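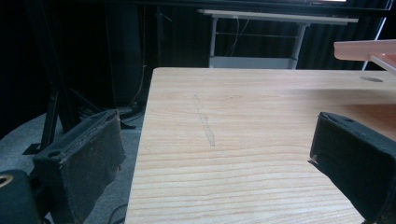
Gudrun Lunde wrote to us in October to ask whether a grey line across a desk top means the whole surface has to be sanded, and if so, how far down. She had already tried a damp cloth and did not want to make it worse. Her question comes up more than any other on the Ovlow help line, so it goes first.

Do I have to sand the whole top to get rid of one mark?
Usually not. A faint grey line on pale wood can be pencil, rubbed-off metal from a laptop foot or a shallow scuff in the finish. Try these in order and stop as soon as the mark has gone. Start with a soft white eraser, used lightly and along the grain. Then a cloth wrung out in warm water with a drop of washing-up liquid, followed straight away by a dry one. If you can still see the line, run a fingernail across it. If the nail catches, the finish is scratched and cleaning will not help.

What about those white melamine sponges?
Please don't. They are a very fine abrasive and leave a dull patch on a satin finish, which shows up worse than the mark did. We have had desks back with a row of these patches.

How do I know if my top is solid wood or veneer?
Look at the edge and the underside. On a solid top the grain carries on over the edge. On a veneered one you will see a separate strip along the edge, and the underside may have a different pattern altogether. Our Hernora tops are solid ash. The Skoradov tops are ash veneer. If you bought second-hand and cannot tell, send us a photo of the edge and a corner.

Can a veneered top be sanded at all?
Only by hand, and only with fine paper. Wrap 320 grit around a cork block, go with the grain and check after every few strokes. Never put a powered sander on it. Once you are through the veneer there is no way back except a new top.

And a solid one?
A solid top will take a proper sanding several times over its life. For a whole Hernora top, begin at 120 grit, then 180, then 240. Vacuum between each. If you only sand a small area, feather the edges out well past the mark, or you will get a pale patch with a visible border once the oil goes on.

The new oil looks darker than the rest. Have I done something wrong?
Probably not. Freshly oiled wood looks darker and settles over two or three weeks. Wood that has been in daylight for years will also have changed colour, so a repaired spot may never match exactly. If that would bother you, do the whole top.

How often should I oil it?
Once a year for a desk in daily use. Twice if it stands beside a radiator or in strong sun. Use a thin coat, leave it for fifteen minutes and wipe off everything that has not soaked in. Oil left standing goes sticky and collects dust.
Lay used cloths out flat outdoors to dry, or soak them in water before you bin them. Oily cloths left in a heap can catch fire by themselves.

What is the cable hole for, and can I have another one?
It is there for lamp and charger leads, so they don't hang over the front. Every Ovlow desk top is supplied with one. We will cut a second for you before delivery at no charge if you ask when ordering. After delivery you would need to do it yourself or find a joiner – put masking tape over the spot first and clamp a scrap board underneath to stop the wood splintering.

The edge of the cable hole feels rough. Is that a fault?
A little roughness is normal after a dry winter. Roll a piece of 240 grit paper into a tube, smooth the inside by hand and rub in a drop of oil. If there is a crack running from the hole, stop there and contact us. That is covered by the guarantee.

My desk stands on carpet and wobbles. What can I do?
Check the leg bolts first. If they are tight, the feet are most likely sinking unevenly. The Bite foot has a short spike that goes through the pile and rests on the floor below. Don't use it over underfloor heating or on carpet tiles. For those, a flat foot and a thin packing disc under the low corner will do the job. Saodah Pattinasarany in our workshop also suggests lifting the desk to move it, never dragging it, as the leg joints loosen quickly when the feet catch in the pile.

How much weight will the top take?
66 kg, spread out. A monitor arm puts its load on one small area, so fit a metal plate on both sides of the top before you tighten the clamp.

Can I put hot mugs on it?
Use a coaster. White rings in an oiled finish can often be rubbed out with a little oil on a cloth, but black ones have gone into the wood and need sanding.

Who do I contact about a repair?
Siv Lindholm handles repairs and spare parts. Have your order number ready, and tell us what you have already tried on the mark, including any polish or spray.

Last updated December 2024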